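3. Materials and methods

3.1 Study sites

The study was carried out in two towns, Arnham and Flolton, which lie on the same river and have similar climate, but differ in the age of their housing. In Arnham most of the rental flats were built before central heating became common, and the radiators were added later, often under the windows only. In Flolton the flats are newer and the heating is regulated by a thermostat in the living room. We selected these two towns because the same housing company, Somamach, manages buildings in both of them, so the rent rules and the billing of heat are identical for all households. This removes one difficulty of earlier studies on indoor glare and window shading, in which the tenants paid for heat in different ways and therefore had different reasons to keep the curtains closed.

All flats have at least one window facing south or south-west. Flats on the ground floor were excluded, as tenants on the ground floor close their curtains also for privacy, and this cannot be separated from closing them against the sun. Flats with a balcony above the window were kept in the sample, but they are marked in the data and are treated separately in Section 4.3.

3.2 Households

A letter of invitation was sent to every household in the selected buildings. In total 213 households answered, and 120 of them fulfilled the conditions and signed the consent form. The main reasons for exclusion were a planned move before the end of the measuring period, and window blinds which were fixed and could not be operated by the tenant. Each participating household received a reduction on the heating bill, which was paid by Somamach at the end of the study and did not depend on the answers given.

We are aware that the households which answer such a letter are not a random choice. They are older than the average of the two towns, and they spend more hours of the day at home. For our question this is partly an advantage, since a person who is away all day cannot report on glare in the afternoon. It must however be kept in mind when the results are compared with studies done in offices.

3.3 Surface brightness and the reading task

Discomfort from glare depends on the light source and also on the surfaces which stand in front of the person. A dark table in a bright room is judged differently from a pale table in the same room, even if the light measured at the eye is the same. For this reason we did not only ask about the windows, but included a short rating task with displayed views of interior surfaces. The views were shown on a screen at a fixed distance, always after the participant had been sitting for six minutes in the room with the curtains half open. Participants rated how tiring they would find the surface if they had to look at it during one hour of reading or handwork.

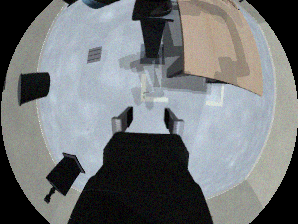 Figure 2. Rendered wide-angle view with a pale tabletop.

The ratings were given on a scale from "not tiring" to "very tiring", with a line on which the participant put a mark. We preferred a line to a scale with numbers, because in the pilot phase many participants chose always the middle number. The position of the mark was measured afterwards with a ruler by two persons independently. When the two values did not agree, the mark was measured a third time and the middle value was taken.

The order of the views was changed from household to household. Participants were told that there is no correct answer and that they could leave a view without rating. They were not told which property of the surface was of interest to us. After the task, a short conversation took place in which the participant could explain the ratings in own words, and these remarks were written down but not recorded.

Several participants remarked that they had never before thought about the color of their table as something connected with tired eyes. Others had already found their own solution, for example a dark cloth which is put on the table in the afternoon and taken away for dinner. Such habits were noted on the household sheet, as they may lower the number of hours in which the curtains are closed.
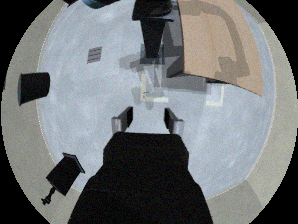
The participants were also asked to name the place in the flat where they most often read, and to sit there for the second part of the visit. In many flats this was not the place with the best daylight. The chair was often positioned with its back to the window, and some tenants explained that they had moved it there after the first summer in the flat. We measured the light level at this place at the height of the book, with the lamp switched off and then switched on.

3.4 Curtain diary

Each household kept a paper diary in which the state of the curtains was entered in the morning, at noon and in the evening. We decided against automatic sensors on the curtain rail. The landlord would have accepted them, but in the pilot phase tenants told us that they felt observed, and two households left the pilot for this reason. The diary is less exact, and some entries were clearly filled in together at the end of the week with the same pen and the same handwriting. These entries were kept, but they were given a lower weight in the model.

The diary period began on Thu 3 June and ended in August, when many tenants go on holiday. Days on which nobody was at home were left empty by agreement. Indoor temperature was measured with a small logger named Pap, placed on an inner wall away from the sun and from any heating pipe. The memory of the logger holds 3000 values, and it was read out during the regular visits.

3.5 Analysis

The diary entries were compared with the hourly sunshine data of the nearest weather station. For every household we calculated the share of sunny afternoons on which the curtains of the main window were closed. This share was then used as the dependent variable in a regression model with the following explaining variables: town, floor, orientation of the window, presence of a balcony above, and the mean rating of pale surfaces from the task in Section 3.3. The household was included as a random effect where repeated values were available.

Missing values in the diary were not replaced. If more than half of the entries of one week were missing, the whole week was removed. The model was calculated once with all households and once without those which reported an eye disease, and both versions are given in Section 4.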